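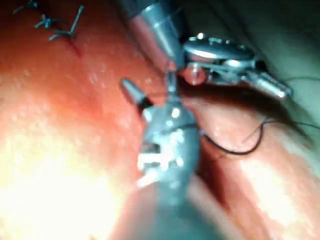
Knotted sutures on the tissue, with two instruments at work beside them.

Your Operation and Your Stitches: Frequently Asked Questions
Trakesance Surgical Center – Patient Information
Last updated: 15/01/2026

This page collects the questions that patients ask us most often by telephone and at the front desk. The answers are general. If your surgeon has told you something different, please follow your surgeon. The paper you receive on the day you go home is made for you personally, and it is always more important than this page.

BEFORE YOU COME

When will I know the time of my operation?
We call you on the working day before, in the afternoon. Please keep your telephone switched on, also if the number is not known to you. If you did not hear from us by five o'clock, call the admission desk, extension 343. The time we give you is the time to arrive. The operation itself is later, and sometimes the wait is long, so bring something to read.

Can I eat and drink?
The anesthesia team gives every patient a written instruction with exact hours, one for food and one for clear drinks. The hours are not the same for everybody. Patients who have diabetes or who take medicine for weight or blood sugar need special instructions, and should call us if these were not discussed. Coffee with milk counts as food. Chewing gum is also not allowed on the morning of the operation.

Which medicines should I stop?
Do not stop anything by your own decision. Blood thinners are the medicine we worry about the most, and the plan for them must be made some days ahead with Flora Lindsay, our preadmission nurse, or with the doctor who prescribed them. Please tell us also about herbal products and vitamins. Many people leave them out because they do not think of them as medicine.

I have a cold. Should I still come?
Call us first. A runny nose alone is often no problem, but fever, a deep cough or vomiting usually means a new date. It is better to call the evening before than to find it out in the waiting room.

What do I bring?
Your identity card, your insurance card, the list of your medicines and loose clothes. For an operation on the belly, trousers with an elastic waist are much more comfortable than jeans. Shoes you can put on without bending are a good idea. Leave jewelry at home, also piercings. We can lock up small things, but we do not take responsibility for money.

Do I need to shave?
No, please do not shave the area at home. Small cuts from a razor can raise the risk of infection. If hair must be removed, we do it here with a clipper.

ABOUT STITCHES

What are stitches made of?
There are two big groups. One is absorbable, which means that the body breaks the thread down slowly. The other is not absorbable, and this one is either taken out later or stays inside on purpose. Surgeons choose by the kind of tissue, how much pull there will be on it, and how long the support is needed. In one operation there can be several kinds of thread in different layers.

Why do I see no stitches on my skin?
Often the last layer is sewn just under the surface, so there is nothing to see except a thin line. In other cases the skin is closed with glue or with paper strips. There can be many stitches in the deeper layers that you will never see. Please do not look for ends to pull.

How do I know if mine must be removed?
It is written on your discharge paper, in the second box. If the box says "absorbable", there is no appointment for removal. If it says "remove", you will find a date there. The time depends on the place on the body: the face is early, the back and the knee are late. Please do not take them out by yourself – we have seen kitchen scissors used for this, and the result was an extra visit.

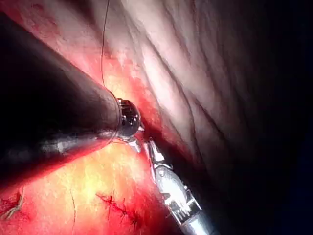
Metal jaw tips partly pressed into the tissue, next to a bright silver grasper.

A little end of thread is sticking out. Is it dangerous?
Usually it is not. Sometimes the end of an absorbable stitch comes to the surface some weeks later, like a short fishing line. Leave it alone, or cover it with a small bandage if it catches on your clothes. If there is redness around it, or liquid with a bad smell, call us.

Can stitches break when I cough or laugh?
This is a very common fear. The layers are sewn to hold in normal life, and coughing and laughing are normal life. Put a folded towel or a small pillow against the belly and press it gently when you must cough. It does not only help against the pain, it also gives you confidence. If you feel something suddenly give way and the wound opens, cover it with a clean cloth and get emergency help.

THE FIRST DAYS AT HOME

Who can take me home?
An adult who knows you, and who can stay with you for the first night if you had general anesthesia or sedation. You may not drive. A taxi alone is not enough, but a taxi together with your adult is fine. Bus 61 stops in front of the main door, and it is a good choice for visitors. For patients on the way home we do not recommend it, because the street is being repaired and the ride is very rough.

When can I take a shower?
For most patients a short shower is allowed after the first day or two, but your discharge paper gives the exact day. Let the water run over the wound, do not rub, and pat it dry with a clean towel. Bathtubs, swimming pools and hot tubs must wait until the wound is fully closed and your surgeon agrees.

Should I change the bandage?
If it stays clean and dry, leave it until the day written on your paper. If it becomes wet or dirty, change it. Wash your hands before and also after. Powder, alcohol and home-made creams should not go on a fresh wound. One patient asked about honey; please do not use the honey from your kitchen.

How much pain is normal?
Soreness that becomes a little less every day is normal. Many patients say that the second day is worse than the first, and this is also normal, as the medicine from the operating room has gone out of the body. Take your pain tablets at regular times in the beginning and do not wait until the pain is strong. Pain that grows instead of going down is a reason to call.

My wound itches. What can I do?
Itching is very common during healing. Wear soft cotton, cut your fingernails short, and put a cool pack in a cloth near the wound, not on it. If you have small blisters or a rash in the shape of the bandage, your skin perhaps does not like the glue. Call us and we will give you another type.

What can I eat?
Start small. Soup, toast, yogurt, banana. Strong pain tablets often make the bowel slow, so drink enough and eat some fruit and vegetables when you have the appetite. If you had an operation on the stomach or the bowel, you will receive a separate diet sheet from Flora Cairns, our dietitian, and you should use only that one.

When can I lift things again?
It depends very much on the operation. A full laundry basket, a child and a bag of groceries are all heavier than people think. Your paper has a weight limit and a date. Short walks, on the other hand, are good from the first day.

When can I drive?
Not before you are free of strong pain tablets, and not before you can make an emergency stop without thinking of the wound. Try it first in a parked car. Ask your insurance company too, as some of them have their own rules.

WHEN TO CALL US

Which signs are important?
Call the same day if you have fever or chills, redness that is spreading, a wound that becomes hot or swollen, yellow or green liquid, or if you cannot pass urine. Call 911 for chest pain, difficult breathing, or bleeding that does not stop with firm pressure.

Whom do I call at night?
The same main number. After the evening it goes to the nurse on duty. Please have your discharge paper in your hand when you call, the nurse will ask for the name of the operation.

PRACTICAL QUESTIONS

Where can my family wait?
In the Menzies Room on the ground floor, behind the coffee machine. There are seats for 40 people, and a corner with toys. The cafeteria, Muro, serves warm food until three in the afternoon, and sandwiches after that.

Can I get a certificate for my employer?
Yes. Ask for it before you leave. If you forgot, Craig Gillies at the front desk can mail it, but it takes 3 working days. We write only the dates, not the kind of operation.

Is there an interpreter?
Yes, without cost. Please tell us the language when you make the appointment. We prefer that children do not translate for their parents.

What happened with the parking lot?
The old lot closed in December. Please use the Stinda garage across the street and bring your ticket to the front desk for the patient rate.

I found a mistake on this page, or my question is missing.
Please write to Shahab Fallahi, Patient Information, or leave a note in the box at the front desk. Questions about a bill go to Murdo Munro in the billing office, on the second floor.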